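3.2 Placement of the moisture source and sensor layout

The test room measures the behavior of a single-occupant bedroom during the heating season, when outdoor air brought inside is dry and the main sources of water vapor are the sleeper and any portable humidifier. Earlier work on the Hunow apartments treated the room as one well-mixed volume. That assumption holds for large rooms with a ceiling fan but breaks down when the source is small, cool and close to a soft surface. We therefore split the room into 7 zones, with the bedding treated as a zone of its own.

Bedding matters for two reasons. A quilt takes up vapor over several hours and releases it again when the room air dries, so it acts as a buffer with its own time constant. It also sits at the height where most people place a small humidifier, on a nightstand level with the mattress or lower. Yang's model (Gun-woo Yang, used here in its second form) describes the buffer with one storage term and one transfer coefficient. We kept both and added a term for droplets that land on the fabric before they evaporate. Without that term, the model places all of the output in the air from the first minute, and the predicted humidity over the bed rises too early.

Output was set by weight loss. Each unit was filled, weighed, run for one hour with the door closed and weighed again. The mean output was 184 grams per hour at the high setting. Units with a top opening send the mist upward in a narrow column, and the height of that column depends on fan speed and on the temperature difference between mist and room air. In still air the column bends over and falls, and the place where it comes down is the part of the room most likely to show damp fabric.

Loggers of the Firkitz type were fixed at mattress height, at head height for a standing adult, and near the ceiling. A further pair was placed against the outside wall, one behind the headboard and one in the open, to catch the cold corner where condensation is usually first reported. All loggers were checked against a salt solution before the April runs and again after them. Drift was smaller than the stated resolution in every case except the logger behind the headboard, whose readings were dropped from the wall comparison but kept for the timing analysis.

The full record contains 741 hours with the source running. Hours in which the door was opened were kept and flagged, as door opening is part of normal use and removes a good deal of the moisture in a short time. The Rumberg correction for air leakage was applied to all runs. The Cheon correction, which also accounts for wind direction, was tried on a subset and changed the fitted transfer coefficient by less than the scatter between repeated runs – it was not used further.

Two placements were compared. In the first, the unit stood on a hard shelf above the mattress, clear of the wall. In the second, it stood at mattress level beside the bedding. Zone humidity near the ceiling was nearly the same for both. At mattress height the second placement gave a faster rise and a much slower return to the starting value, which fits the storage term. The quilt went on releasing vapor after the source was switched off, and the loggers closest to it were the last to settle.

The fitted storage term should be read with care. It lumps together the cover fabric, the filling and the sheet below, and these do not take up water at the same rate. A thinner cover would shift the curve to the left. We also did not vary the weight of the filling, and the results apply to one quilt of medium weight. Figure 2 shows a white humidifier-style housing with a round top opening on a quilt-covered bed.

Figure 2. Housing and bedding.

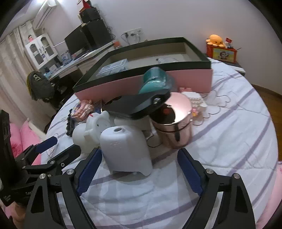 Why does the humidity at mattress height stay high after the source is switched off?

The bedding stores water vapor while the source is running and gives it back slowly once the room air becomes drier.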